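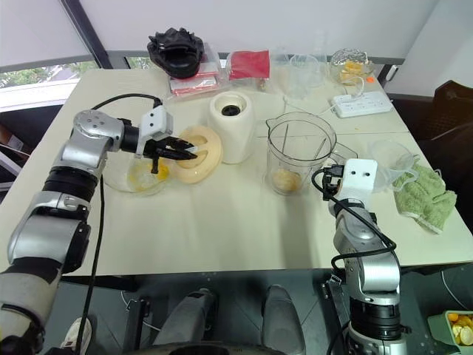 A glass bowl, a roll of paper towel and a window with some green behind it.

Hello again, and welcome to the March letter! Last time I asked what you were all doing for poker night now that it's too chilly for the porch and too muddy for anything else, and my inbox filled right up. Most of you wanted the same thing: how do you run a friendly home tournament that doesn't drag on until two in the morning with three grumpy people asleep on the couch? I've hosted a lot of these, some of them badly, so let me tell you how I do it now.

First, the chips. I used to hand out whatever was in the tin, which meant somebody always started with a funny-looking stack and somebody else had to make change every other hand. Now everyone gets 100 in small chips and the rest in big ones, counted out before the doorbell rings. I put each stack in a sandwich bag. It takes me one episode of a quiz show and saves a good half hour of fumbling later on.

If you're shopping for a set, I've been using the Lendico one all winter and I like it fine. The chips have a nice weight and the colors are easy to tell apart under a yellow lamp (my old blue and green ones were a nightmare after dark). The case is another story. One latch gave up the second week and now it's held shut with a luggage strap. A reader wrote in to say she prefers the Trikex chips, which are thinner and stack higher, but I tried hers and they slid all over the felt. Your table may be kinder than mine!

Next, the blinds. This is where home games go wrong. Folks are polite, they don't want to knock anyone out early, so the blinds stay tiny and the whole thing turns into a long chat with cards in it. Which is lovely, if that's what you came for! But if you want a winner before bedtime, raise them every 12 minutes and don't let anyone talk you out of it. I use the kitchen timer, the loud one. When it rings we finish the hand we're on and up they go. Write the levels on a piece of cardboard beforehand and prop it where everyone can read it, or you'll spend the night answering the same question.

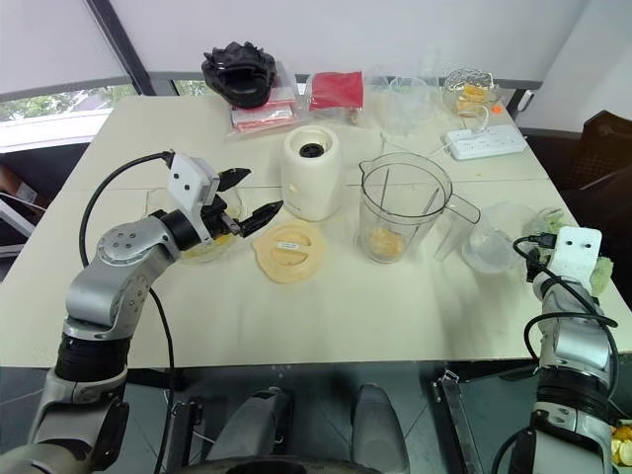
Bowls, plastic-wrapped food and a blender base out on the big table.

Food next, since so many of you asked. My one firm rule is nothing greasy near the cards. I lost a very nice deck to a plate of wings and I still think about it. Pretzels are good, so are grapes, and anything you can eat with a fork from a bowl in your lap. We take a proper break after the fourth level, cards down, everyone up and away from the table, and that's when the hot stuff comes out. It also gives the people who are already out something to look forward to.

And please do plan something for the people who are out. We set up a second little table with a game of hearts, and some nights it's louder than the main event. One of my regulars now loses on purpose (she denies it) so she can get over there early.

A word on money. Ours is a very small buy-in, everybody agrees on it ahead of time, and there are no rebuys. The whole pot goes back out to the players, two thirds to first place and one third to second. Rules on home games are different from state to state, so look yours up before you put cash on the table. Plenty of groups play for a silly trophy instead and have just as much fun. Ours is a bowling figure with the ball snapped off, and people get surprisingly fierce about it.

Quick odds and ends before I go. The Ando card room is moving its beginner evening to a 7 p.m. start, so you can have dinner first. The Lungu puzzle deck I raved about in the last letter is out of stock again, sorry, I think that was us. And this list has grown to 159 readers, which tickles me to no end, so hello to all the new faces!

Next time I want to get into shuffling, and why that one quick riffle most of us do isn't nearly enough. If you've got a question about dealing, or a house rule that's caused a fight, hit reply and send it over. I read every one, usually with my coffee.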